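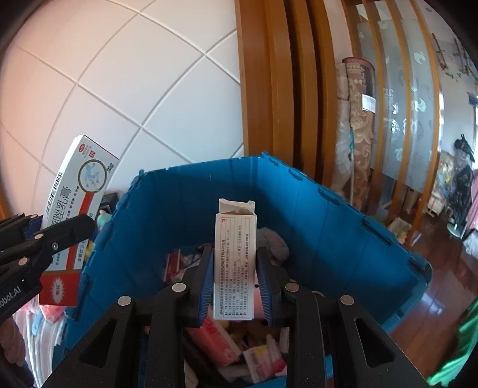 3.2 Leftover medicines in the home

Household medicines leave the home by three main routes: they are returned to a pharmacy, put in the garbage, or tipped down a sink or toilet. Earlier work in Tistow (Gittins, in press) dealt only with the last of these, using samples taken from the sewer. We wanted to know what people keep before they throw anything out, and how long they keep it.

Between November and the close of the survey on Fri 20 February, we visited 221 households in two districts, Rowlands and Fluvbridge. Rowlands is mostly older detached houses. Fluvbridge is mostly rented flats, with more students and more people who have moved from overseas. In each home one adult was asked to bring out every medicine they could find, including creams, drops and anything bought without a prescription. Pet medicines were left out.

The interviewer wrote down the name of each item, the expiry date, where it had been stored, and if the outer carton had been kept. Items with labels in languages other than English were recorded in the same way and translated later. Figure 4 shows a carton of this type, with its panel of small Chinese text. Small print was a common complaint in both districts, whatever the language, and several older people said they had stopped trying to read it.

Figure 4. Open medicine carton, side panel with Chinese text.

In all, 570 items were past their expiry date. Painkillers and cold remedies made up the largest group, followed by skin creams and antibiotics. The antibiotics are the greater worry, as a course that has been finished should leave nothing behind. When asked, most people said they had felt better and stopped early. A few were saving the rest for next time.

Storage differed between the districts. In Rowlands the bathroom cabinet was the usual place, in spite of the steam. In Fluvbridge it was a kitchen drawer or a shoebox, and medicines were more often mixed in with batteries, tape and takeaway menus. Cartons were thrown out sooner in Fluvbridge — people there spoke of a lack of room — and blister strips without a carton were harder to date. We could not find an expiry date for 24 loose strips, and these are not counted in the total above.

Only five households had used the Wasteck return bins in the past year. The bins are placed inside pharmacies and are free. Many people had seen one and taken it to be for sharps only. Others knew what it was for but did not think of it when they went out.

We did not weigh the items, so our results cannot be set directly against the collection figures, which are kept by weight. It is also likely that some medicines were not shown to us. Two people told the interviewer that there was a further drawer they would prefer not to open, and it was left closed.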